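Fermer un couvercle sans se fâcher avec la cellule : nos règles d'atelier

Mis à jour le 24/09/2026 — atelier de Lunbridge

Avant d'écrire à Telness pour signaler que la pince « rate tout », merci de lire ce qui suit. La procédure s'applique à toute prise d'objet rond et léger sur plan nu.

1. Videz la zone. Un seul objet à la fois sur le plan. Votre tasse de café n'est pas un objet de test, même si elle est ronde.

2. Ouvrez la pince en grand avant toute approche, puis descendez à vitesse réduite. Chez nous, le plafond est de 8 mm/s sur la fin du trajet. C'est lent. Un rebord fendu, c'est plus lent encore à remplacer.

3. Contrôlez l'alignement sur la vue du poignet. L'objet doit se trouver entre les deux doigts. S'il est à côté, on arrête, on remonte et on recentre. Fermer quand même « pour voir » ne compte pas comme un essai.

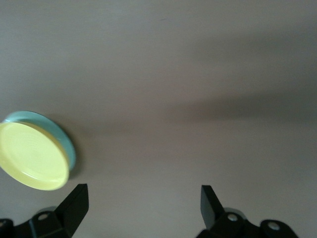

4. Méfiez-vous des ombres. Le seuil de détection réglé en juin prenait volontiers un dégradé gris pour un bord, avec beaucoup d'assurance. Éclairage fixe, donc, et on ne touche plus au variateur.

5. Vérifiez le serrage des vis des doigts tous les 500 cycles, et changez les embouts à 2 000, y compris s'ils ont l'air neufs.

6. Notez chaque échec dans le registre Sesholm, avec la position de départ. « Bizarre » n'est pas une position de départ.

Le modèle de fiche se trouve dans le dossier Gál, à côté de l'ancien, qu'il ne faut plus utiliser.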